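Subject: Re: [umora-list] Norna oat bar, salt figure

> The Norna pack gives salt per bar and the
> Brarkano sheet gives it per 100 g. Which
> one goes in the table?

Per 100 g, always. Divide by the bar weight, 30 g, and multiply up. Energy likewise: 1,608 kJ per 100 g is the figure to enter. Row 119 still has the old value. 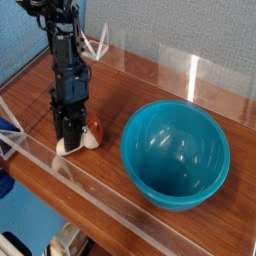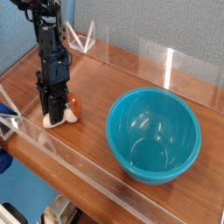
Still open

- Hassanpour fibre values, both flavours
- Sweetener column, blank for Norna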